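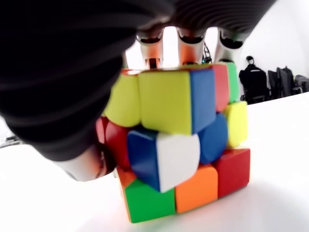 January, 8:40 am

Dye bench. Second go at the madder bath, after the muddy one. Wool from Randwood, same lot as before, scoured last night and left in the sink with a plate on top. Still a bit greasy at one end of the skein so gave it another 20 in warm water with the plain soap. Should of done that the first time.

Mordant: alum only, no cream of tartar this round. Three skeins in the big enamel pot, two in the small one as a check. Brought up slow. Small pot runs hot on the left burner, keep forgetting, so swapped it to the back one and turned it right down.

Madder is the Kirko ground root, the new bag. Smells stronger than the old one. Soaked overnight in a jar, strained through the old pillowcase. Poured the first water off, as the Maldonado notes say to, it takes the yellow out. Kept that water in a bucket by the door. DO NOT dump it, want to try it on cotton.

10:15

Bath is at a good color, brick more than red. Thermometer reads low compared to the glass one, about 5 degrees. Going by the glass one. The brown comes out if it gets too hot and I think that is what killed the last batch, not the water like we said.

Chalk went in late. Half a spoon in the big pot, none in the small.

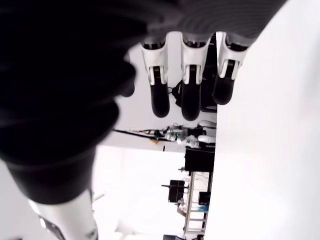

Small pot is lagging, more of a salmon. Could be the chalk, could be the lower heat, can't tell with both changed at once. Dumb. Next time change one thing.

1:30 pm

Heat off, leaving all of it in the bath till it cools. Nobody rinse it please. Pulled a strand from the big pot and blotted it on a paper towel: nice orange red, even all the way thru. Strand from the small pot is patchy where the tie was too tight. Looser figure eights next time, 6 ties per skein is too many.

Vorkar scale is drifting again, zeroed it twice. Need a battery.

To do:
rinse and hang, shade side of the rack
tag skeins before they get mixed up (again)
window test strip, half covered, leave it up a month
order alum, we're down to the bottom of the tub
wash the pillowcase on its own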